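Lirnarholm Community Hall
Pre-Winter Walkthrough, November 12, 2020
Checklist with comments. Items marked OK need nothing until February.

1. Front doors and closers
OK. Left door now latches without being leaned on. The right one still bangs shut like it has been insulted, but it latches.

2. Exit signs
Kitchen sign: OK.
Stage left sign: REPAIR. Lit, but only the first two letters. I suppose people will get the idea. The fire marshal will not.

3. Emergency lights
Hallway unit held for the full test. The one over the coat rack gave up almost at once. New battery ordered from Kahraman, who say it ships when it ships.

4. Fire extinguishers
Kitchen: OK, gauge in the green, tag current.
Boiler room: OK once found. It was behind the folding screens. Screens moved. Please leave them moved.
Stage: REPLACE. Needle has dropped into the red and the pin is held in with a twist tie.

5. Boiler room
Brumarex boiler fires on the first try, which after last winter feels like showing off. Relief valve dry. Carbon monoxide alarm chirping; battery changed, chirping stopped. Three cans of floor wax were stored against the flue. They now live in the shed.

6. Space heaters
Policy says 2 heaters, both with tip-over switches. One heater in the office has no switch and a scorch mark on the grille. FAIL. Unplugged, cord taped up, note attached. If the note disappears again I will cut the plug off.

7. Extension cords
Clulix power strip under the serving counter had another strip plugged into it, and the coffee urn plugged into that. FAIL, corrected on the spot. The urn goes straight into the wall. It has its own outlet, a nice one, with a label.

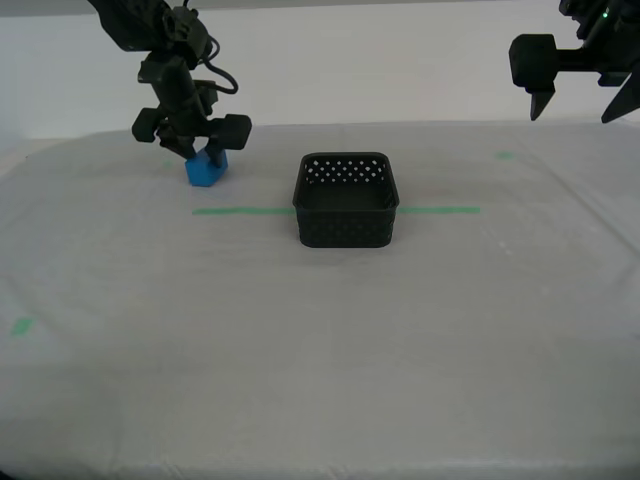
Can the hall tables stand in front of the side exit if they are on wheels?
Wheels make no difference; the path to the side exit has to be clear whenever anyone is in the building, and that includes setup and cleanup.

8. Side exit
Opens fully. Push bar stiff but working, now oiled. Outside step has a loose edge brick. REPAIR before the first ice, meaning soon.

9. Stacking chairs
Stacks are back under the height limit. 18 chairs pulled for cracked seats or missing feet. They are in the shed with the floor wax — do not rescue them. Someone rescued four last year and we all remember the potluck.

10. Attic ladder
Rated for 300 pounds according to the sticker. Hinge bolts tightened. Third rung has a split along the grain. FAIL, ladder closed. The holiday decorations are up there, so I expect to hear about this.

11. Stairs and handrails
Basement rail: OK.
Stage steps: tread tape peeling on the top step. Replaced with what was left on the roll, so it is now two colors.

12. Roof and gutters, checked from the ground
North gutter is growing a small tree. Repair budget is some 2,000 dollars and the gutter is in it. The tree is not.

13. First aid kit
Bandages: plenty. Burn gel: expired. Scissors: gone, as always. Restock list taped inside the lid.

Still open: stage exit sign, coat rack light, stage extinguisher, office heater, brick, ladder, gutter, burn gel, scissors. Initial and date each line on the office copy when it is fixed. "Looked at it" does not count as fixed.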